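**huguette_g**
Does anyone still repaint their kids' old toy cars? I've got a shoebox full from the Zernden flea market and my sister says stripping them kills the charm. I say chips are just chips!
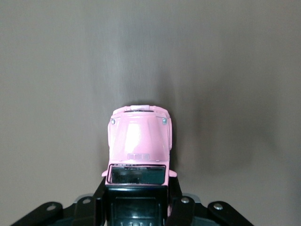 Anyway, I'm using hardware store primer and letting it sit overnight. Too long?

**khirano90**
Overnight is fine. I'm with your sister though, leave the paint alone. Worn ones are way more fun to look at.

**fatemeh.h**
Disagree, Kaz! Mine got a full redo in October and my son plays with them more now. Sand lightly first (I skipped that once, big flakes everywhere).

**huguette_g**
Ok, sanding Monday. Sorry Kaz :)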